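Bin picking, week two

We're up to 2,582 recorded picks for the Gunby set. I spent today on plush toys, which were thin in the first batch. I start a run, let the arm make its attempt, mark it good or bad, stir the bin and go again. Bad picks stay in – the model needs those too. 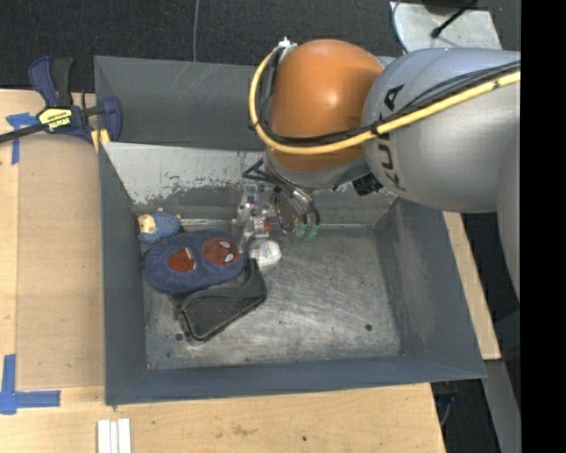
Henk Verbruggen thinks I stir too much. In his view a real bin settles into its corners, and a model trained on tidy mixing will struggle there.

He may be right. I'll leave the next 119 unstirred and compare. Labels for today go up tonight.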